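Ponen's tea garden is coming back for the summer, and the town could hardly be happier! Tickets for opening day sold out in 17 minutes. 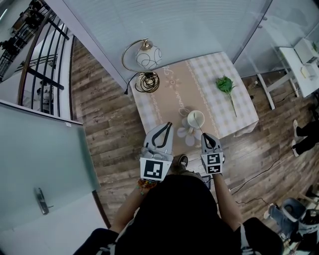 Tea lovers can look forward to 40 blends this year, from smoky blacks to fresh mint. Flowers are the big theme -- the word "Jasmine" even runs in curly script along a table runner, over pale lavender and white checks. Rose and chamomile get their own tasting hours too.
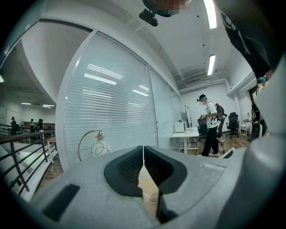
Faint curved lines on a pale tabletop.

Sadeghi Bakery is supplying the cardamom cookies, and they are wonderful -- crisp at the edges, soft in the middle. It plans to bake 700 for the first day.
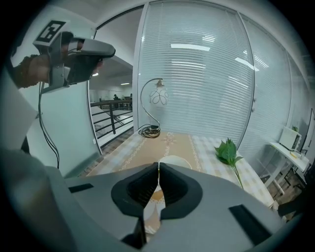

Ottmar Lindemann, Food Reporter

The garden opens at noon behind the Rusix bookstore. Pots cost $3, refills included, and kids drink free.

COMMENTS

teapot_gal: Yes!! Been waiting since January.

Marv K: Is there parking by the bookstore?

Dee: Save me a cookie please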